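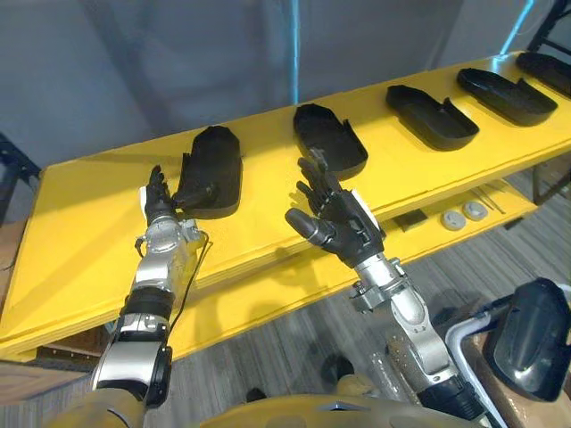
Sunday, first proper day off

Woke at 5 with the wind going at the side of the house and couldn't get back to sleep. Made tea and read until it got light. The back fence is still standing, although the loose paling has worked itself further out and will need a couple of screws this week.

Drove down to Gornport after breakfast to walk the breakwater. It's 60 km from here and I had the road mostly to myself, apart from a caravan I sat behind from the Kernitz turnoff to the top of the hill. Parked by the boat ramp. The tide was well out and there was weed all along the sand, a lot more than in April last year. It stank. A man was forking it into feed bags for his garden and told me to rinse it twice before it goes anywhere near tomatoes. I said I would if I ever grew any.

Walked to the light and back. My left knee was fine on the way out and sore on the way home, same as usual. I've been doing the exercises, but not every day, and I should write that down truthfully because the physio is going to ask. Saw two pied oystercatchers on the rocks near the end and a cormorant drying its wings on the marker post. No seals.

Had lunch at Chauvin. They've changed the menu and the fish pie is gone. I had the soup, which was pumpkin and too sweet, and a bread roll. It came to more than I wanted to pay for soup. The coffee was good. I sat by the window and wrote a postcard to Mum, then found I had no stamp, so it's still in my jacket.
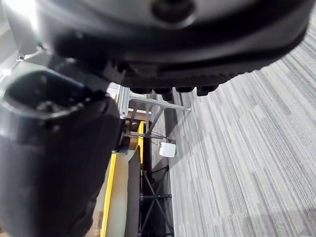 Afternoon

Thierry Langlois rang while I was driving, so I pulled over near the silos and called him back. He's selling the tent, the big canvas one we took up the river, and wanted to know if I'd like first go at it. I said I'd think about it. It takes two people to put up and weighs a ton, and I haven't camped with anyone since that trip. On the other hand it's a good tent and he isn't asking much. He also wanted to talk about his sister's wedding, and that took a while.

Home by three. Did a load of washing and hung it on the back verandah out of the wind. Defrosted the mince. Then I finally sat down with the Trakumel walking map and tried to sort out the route for the winter trip. I'd like to do the ridge track over three days, but the second day looks long for a bad knee and there's no water marked until the hut.
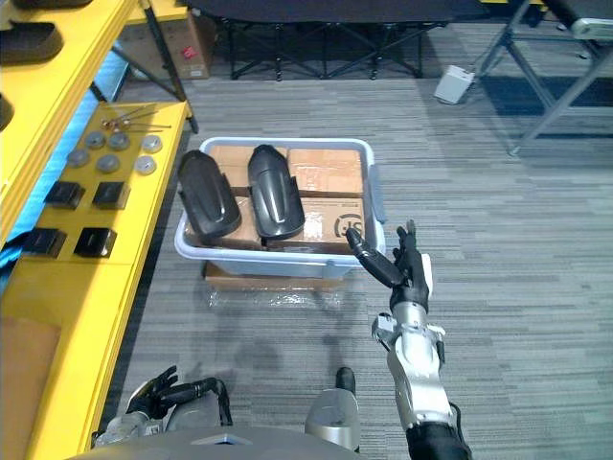 The other choice is to come in from the east and camp at the creek, which makes the first day short and puts the climb in the morning when I'm fresh. The high point is 609 metres either way. I pencilled in both and left the map on the table to look at again when I'm less tired.

Cooked a bolognese and froze half. Rang Mum in the end, so the postcard will be old news when she gets it. She's had her cataract appointment moved again. It's now at 12 on the Thursday and she wants me to drive her, so I'll need to ask about swapping a shift.

Wind has dropped. Bed early. Library books are due back, and I have to buy stamps.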